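Gamitz Wrist Kit, bench loan version

Grippers / Wrist cameras / Loan and return / Spares

The Gamitz is a two-finger gripper with a small camera at the wrist, sold as a set because we got tired of selling the halves separately and then listening to people describe how they'd joined them up with tape. It fits most light arms with the usual bolt circle. If yours has an unusual bolt circle, you already know, and you have our sympathy.

Loan price: 302 a month, carriage both ways included
To buy: 1225
Spare finger pads: sold in packs of 4
In the case: gripper, camera, controller, cable, hex keys (please send these back)

What the camera is for

It looks along the fingers, so it sees whatever the fingers are near and very little else. Customers coming from an overhead camera find this alarming for a morning. The close view earns its keep on dark metal, on edges and openings, and in corners where a camera on a stand would mostly be filming the back of the arm.

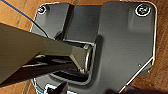 The controller has two focus settings, Near and Not So Near. We did ask for better names. Leave it on Near for anything you mean to touch, and expect the closest bits of the gripper to go soft at the edges of the picture. Every wrist camera we've tried does this, including the Dremevura, whose brochure is silent on the subject.

Gamitz or Dremevura?

We stock both, so we have no reason to fib. The Dremevura is lighter and has the nicer case. Its controller takes up to 116 seconds to wake, long enough to put the kettle on but too short to drink anything. The Gamitz wakes when you press the button. On shiny black parts we prefer the Gamitz picture, which keeps some detail in the dark areas while still showing you where a pale wall begins.

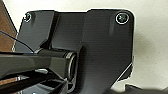 Black bracket on an off-white wall, wrist camera view.

Screw heads are a fair test of any of these. A camera that shows you a ring with a dark blob in it is fine for finding the screw and useless for picking the driver. Move in slowly, stop, let the exposure settle, then look. Wayne Dhillon on our bench swears by going in at a slant to dodge the glare, and he's right often enough to be unbearable. 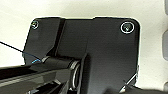

Page last changed: September, by Wayne (prices and the bit about focus)

Cables are the other test. A thin one against a light wall is easy. The same cable in front of dark metal can more or less vanish, and software that was following it happily will start following something else. If your job involves wires, borrow before you buy.

Working on the table

Most people who borrow a kit want to know if it will pick up ordinary household things. Bowls are kinder than plates, having a rim you can get a finger over. Flat plates want a shallow approach and some patience. Large flat boxes are a matter of how wide your jaws open, so measure the box first and save yourself the phone call. For table work we suggest a second camera up high, as the wrist one has no idea what's at the other end.

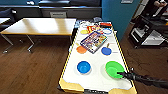
Table work from the high camera, gripper in the green bowl.

The Lavoie head bracket carries the high camera and is a separate item. It's well made and the instructions are dreadful. Ask us for ours.

Fitting and returns

The Fitgate adaptor goes between arm and gripper, notch towards the cable. Tighten the bolts a little at a time, going across. If the gripper sits crooked, the notch is facing the wrong way, whatever you remember doing.

Loans run from the day the case arrives. Orders placed on a Sunday are read on a Sunday, sadly, but nothing leaves the building until the courier does. Wipe the pads before you send them back. We don't mind scratches. We do mind jam.

Ask about a loan / Download the fitting sheet / Back to wrist cameras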